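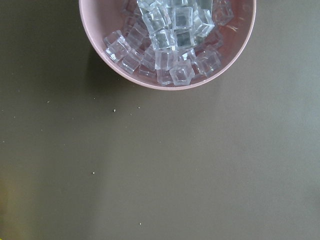 How do I get cloudy ice to come out clear?

Asked by Haiyan Pan in Kitchen & Home
656 views, 2 answers

I use plain tap water and a silicone tray, and the cubes always turn out white in the middle. Boiling the water twice made no difference I could see. Is it the water or the freezer?

Uriel Ulloa
Mostly the freezer. A tray freezes from every side, so the air and minerals get pushed into the center. Put an open-top insulated cooler in the freezer, fill it with water and leave the lid off. It freezes from the top down. Take it out before the bottom sets and cut off the cloudy part — a bread knife works for scoring. Mine takes most of a day. Let the block sit out for a few minutes first or it will crack.

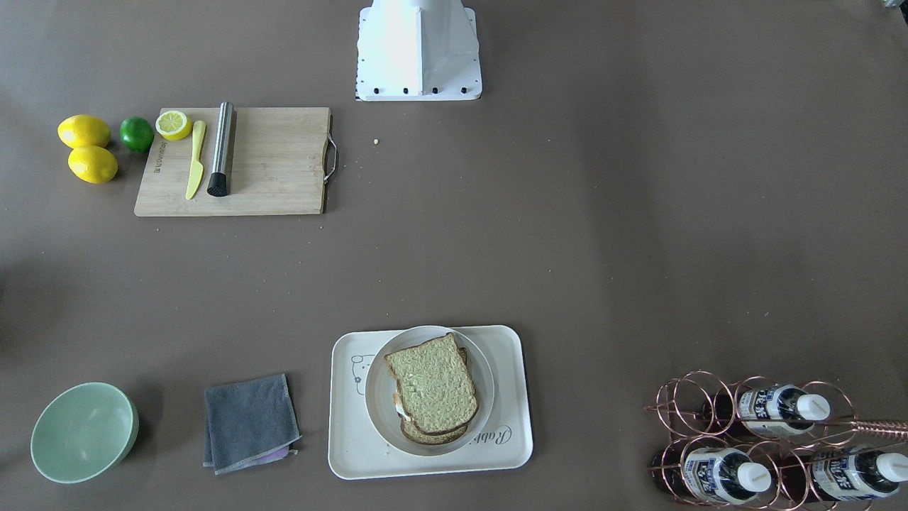

Lemon half and yellow knife on a cutting board

Khrystyna Nazarenko
Filtered water helped a little for me. I gave up and buy bags now.

Comment from Haiyan Pan: The cooler worked on the second try. Left it too long the first time and it froze solid.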